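How I chop a breakbeat by hand (and keep the swing)

So a few people asked how I got the drums on the last tape to stumble like that, and the answer is I cut them up myself and never let the software snap anything to the grid. It's slow the first time. After that you'll have a chop done before the kettle boils!

You need a drum break, any sampler with pads, and headphones you trust. I use Floda on an old laptop, but Idris Harries makes all his beats on a secondhand Okero box and his snares are better than mine, so use whatever you've got.

Start with the break. Pick two clean bars with no bass line creeping in underneath. If it's someone else's record, sort out permission before you put it up anywhere. Nilmini Paul drummed mine for me in her garage, and she's happy as long as her name is on it.

Load it up and turn off auto-slice. Zoom in and put a marker right at the front of each hit, kick, snare, then whatever hats you like the sound of. Leave the tails long. If you trim them tight the room disappears and you're left with a sad little drum machine. 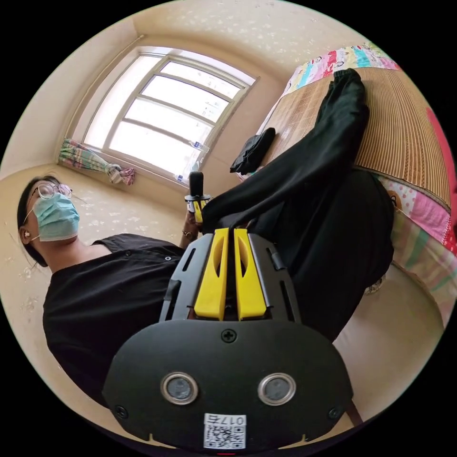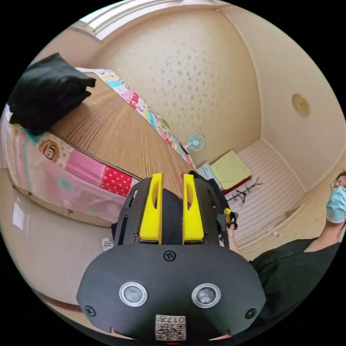 Small room, both shots.

Now put your kick, snare and hat on three pads next to each other and set them to the same choke group, so each new hit cuts off the last one. I forgot this for my whole first year and everything sounded like mud.

Set your tempo (mine was 88, the break was faster) and play the pattern in with your fingers. Don't quantise. Record eight bars, muck it up, keep going, then loop the two bars where your head started nodding. If one snare is miles out, nudge that one and leave its neighbours alone.

Last bit is the dirt. I drop the sample rate until the hats go crunchy, then roll off everything under 200 Hz on the hats only, never on the kick. Some people dip the snare near 1000 Hz as well if there's a rapper going on top. Vasanthi Talukder has a low voice and I didn't need to.

Bounce it, go for a walk, and listen again on terrible speakers. If the kick's gone missing, bring it up a touch and bounce it again.

Next one will be on filtering bass out of a sample, once I've finished the mix for Jamila.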